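Kundmont Players Help > Builds & Respecs > Stealth

Is it worth respeccing out of Veil before the Gekier chapter?
Posted by Lucía Nieto, 5 Nov 2024

So I'm 23 hours into Kundmont on my first stealth run and I've put nearly everything into Veil (level three, plus the cooldown perk). It's been great up to now, but I keep reading that the guards in Gekier can smell you or something, and that Veil is useless there. I've got 14 skill points sitting unspent and one respec token. I only ever play for an hour in bed before I fall asleep, so I really don't want to redo a whole chapter because I picked wrong!

Also -- does the no-alarms achievement still count if you respec halfway through? I haven't set off a single one yet and I'd cry.
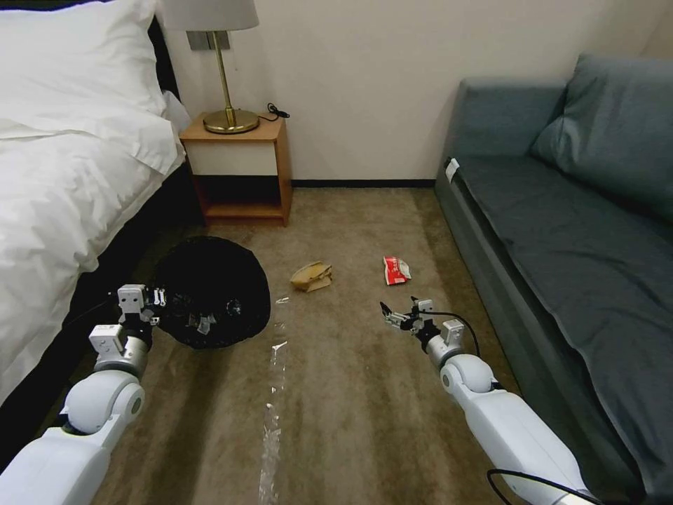 Sorin Neagu

Keep Veil. The hounds smell you, the guards don't, and there are only hounds in the kennel yard. You can skip the yard completely by going over the roofs.

Pongsak Intarasuk

Sorin's right about the hounds but I wouldn't leave it at that, because the roof route needs Long Step at level two and it sounds like you don't have it. I went in without it on my first run and spent a whole evening falling into the same courtyard.

What I'd do is save the token and spend the loose points. Long Step to level two first, then Quiet Landing, and whatever's left into Nuchit's charm slots once you meet her at the ferry. Her second charm cuts the noise from broken glass, and the Gekier rooftops are absolutely covered in the stuff (skylights everywhere, I hate them).

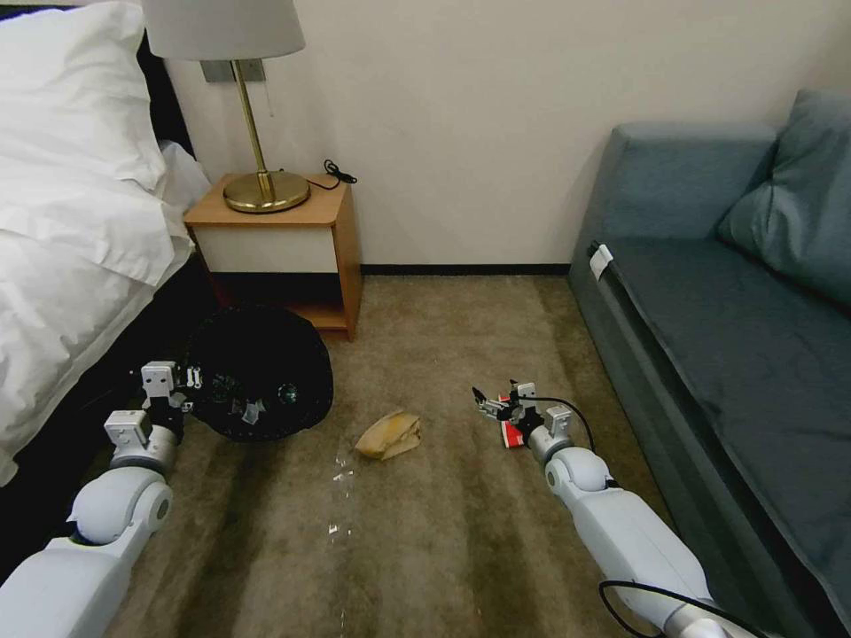 Once you're over the last skylight, drop to the balcony with the green shutters and wait for the guard to turn toward the stairs. Veil lasts long enough to get past him if you start it on the balcony and not on the roof. Make a separate save there -- the autosave doesn't kick in until you're inside the archive.

On the achievement, respeccing doesn't touch it. I used my token in the chapter before and it still popped at the end. What does break it is a hound barking twice, even if no bell rings. It counts as an alarm and the game won't tell you until the results screen.

Ionuț Cozma

you can also just buy the meat from the vendor and throw it. 60 coins. worked for me but I was on easy

Last updated: 5 days after posting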